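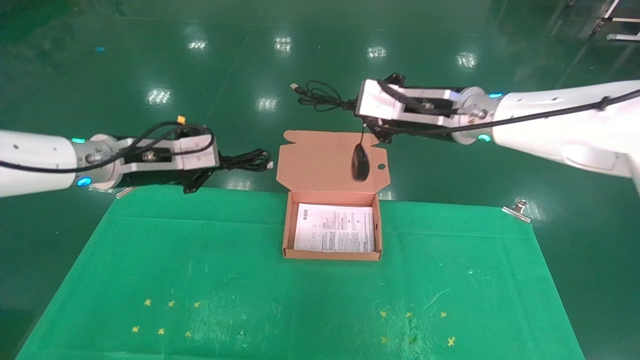 Laaksonen revê embalagem de periféricos em Menholm

23 de setembro de 2026

A Laaksonen concluiu a revisão do procedimento de embalagem de ratos com fio na unidade de Menholm. O novo procedimento mantém a caixa de cartão do tipo postal, com tampa articulada e abas laterais, e elimina o saco interior de plástico.

A folha de instruções impressa passa a ser colocada aberta no fundo da caixa, antes do rato. O cabo é enrolado e acomodado ao lado do corpo do aparelho, com a ficha USB virada para dentro. A tampa fecha por encaixe das abas, sem fita adesiva.

Segundo Eetu Juntunen, responsável pela embalagem, o ensaio abrangeu 875 unidades, das quais seis foram devolvidas à bancada por fecho incompleto da tampa. O peso médio do conjunto embalado é de 112 gramas.

O fornecimento das caixas continua a cargo da Villari. O primeiro lote, de 243 unidades, segue para o armazém de Firkodthorpe. A aplicação do procedimento aos teclados está prevista para abril, com uma caixa de maior comprimento e a mesma disposição da folha.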